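Module 4: Household Textiles and Domestic Space
Handout 11 - Stripes, linens and the trouble with inventories
Tutor: Adhiambo Gachanja
Issued 09/03/2026

Read this before the session, please. Last year three people read it during the session, and I could see your lips moving.

1. Where we left off

We had got as far as the linen cupboard. For a long stretch of the nineteenth century, a well-run house was expected to know how much cloth it owned and where each piece was. Cloth was marked in the corner, numbered, folded the same way each time and written down in a book. The book then became a source for people like us, who treat it as fact, when it was mostly a statement of what the housekeeper hoped was still upstairs.

The stripe comes in at this point. A coloured band woven along a cloth told you what it was for. Glass cloths had one pattern, kitchen cloths another, and using the wrong one was a small crime. Red was popular for the plain reason that turkey red dye stood up to boiling better than most.

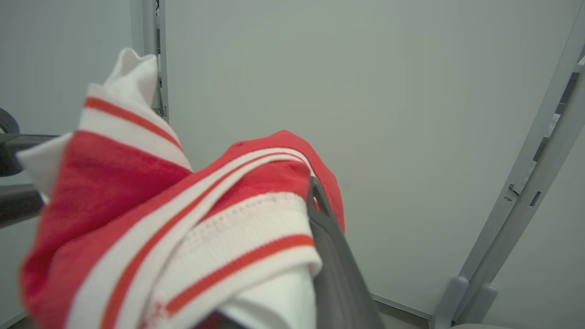 The Maruditz household book, which we shall use all term, lists 2663 separate items over 13 years. Please do not add up the columns yourselves. Adel Belhaj did so for his dissertation and got a different total on each page he checked, and he was a careful man with a ruler. Some cloths are entered twice, once as "new" and once as "good". A few are entered as "lost" and turn up again the following May, with no comment.

2. How to read an entry

A typical line runs: cloth, red stripe, 11, two thin, one for rags. Take it in order. The noun is vague on purpose. The stripe tells you the room. The number is the set. The rest is the life story, and it usually ends in rags, then in paper, if the rag man called.

"Thin" does not mean fine. It means worn. Marks were lost on this in last year's exam and I would like to lose fewer.

3. From the cupboard to the room

Pacheco argues that you cannot study cloth without the room it lived in. This is the strong version, and it is a little tiresome, but chapter two is worth your time. The weak version is that storage shapes habit. Put the towels on a high shelf and people will use the one already on the hook until it can stand up unaided.

Britum takes the opposite line and says rooms tell us next to nothing, as they are always rebuilt by someone with opinions. I have sympathy with this. Walls get moved. Cupboards get boxed in. A plain modern wall may stand where there was once a linen press the size of a horse.
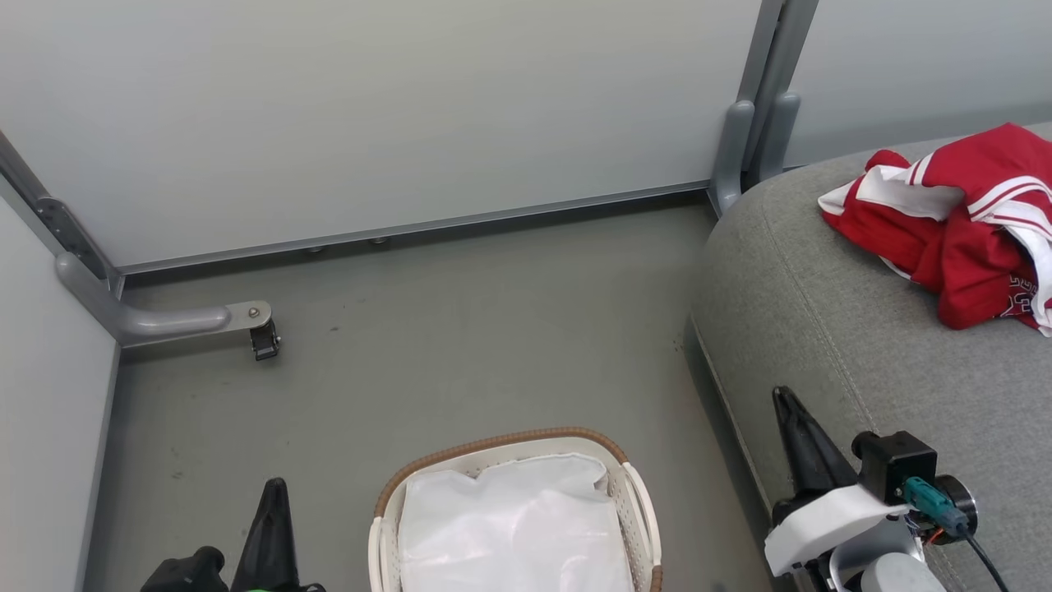
Reading time: 3 minutes

4. Fendska and the plain wall

Fendska's essay is short and cross. The complaint is that from the 1920s onwards the ideal home hid its cloth. Linen had been a thing to show visitors, stacked with the folds facing out. Then it went behind doors, and the visitor was shown a smooth surface instead and expected to admire that.

Note the date of the essay's examples, which are nearly all from houses of the well-off. People with one room went on drying their cloths in front of the fire, where visitors could admire them whether they wished to or not.

5. For next time

Read Fendska in full and the first half of Pacheco chapter two.
Copy out one page of the Maruditz book by hand. Yes, by hand.
Write 100 words on a single cloth in your own kitchen: what it is for, what it is used for, and how far apart those are.

Spare copies of this handout are in the tray outside my door - the lower tray. The upper one is for late essays and is full.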